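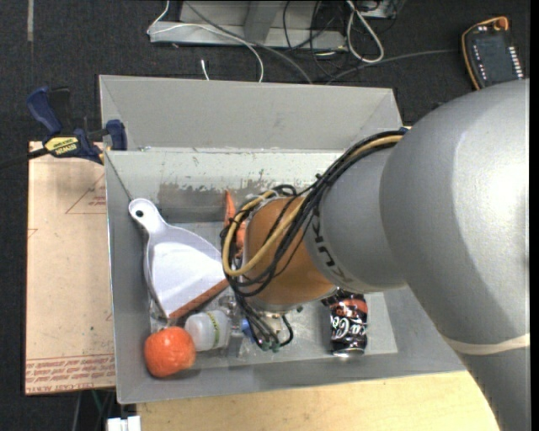

A white dustpan and a can in a gray bin of mixed items.

Nornau household goods counter to stay open through July

NORNAU – The household goods counter at the Womesetti reuse store will stay open through July, the store said, after more small items came in this spring than its shelves could hold.

The counter opened in the old tile showroom on Plostier Street as a nine-week trial. It takes the things that usually get left over when a home is cleared out, such as dustpans, brushes, kitchen tools, unopened cans and small hardware. Most of them are too minor for the store's main floor, where furniture and lamps take up the space.

Store manager Themba Le Roux said roughly 800 people have used the counter so far, counting both those dropping things off and those taking them home.

"We had people coming in with a single item," Le Roux said. "A dustpan, or one pot lid. Before this we had to turn a lot of that away."

Items are put into open bins when they arrive and are sorted later by hand. Anything cracked or sharp is taken out, along with food that is past its date. The rest is wiped down and goes onto tables along the front window. Shoppers can take up to eight items per visit. There is no set price, and a cash box sits by the door.

Cleaning tools go fastest, according to the store. Dustpans are often gone the same day they are put out, especially when they come with a matching brush. Mixing bowls and storage tubs with lids also move quickly. Mugs do not, and the store has asked residents to hold on to them for now.

Canned food is handled separately once it has been sorted. It goes on a shelf next to the register, and cans with deep dents or no label are thrown out. The shelf is restocked each morning before the doors open at 9.

The longer run will come with two changes. Drop-offs will move to the side entrance on Jafri Lane, where cars can pull up without blocking the bus stop. The store will also stop accepting small electric appliances at the counter, after it had trouble finding space to test them. Toasters, kettles and similar items can still be brought to the main desk, where staff will say whether they can be taken.

Some regular shoppers had asked for evening hours. Le Roux said that was still being looked at and would depend on whether the building could be staffed past closing time.

"I would like to do one late night," he said. "I can't promise it yet."

The store asks that donated goods be clean and loose, not tied up in trash bags, so they can be checked as they come in. Boxes will be handed back on request. Large donations from a full house or apartment should be arranged by phone first.

A decision on whether to keep the counter for the fall is expected before the end of July. The tile showroom is leased month to month, and the store said it has not yet spoken with the owner about a longer term.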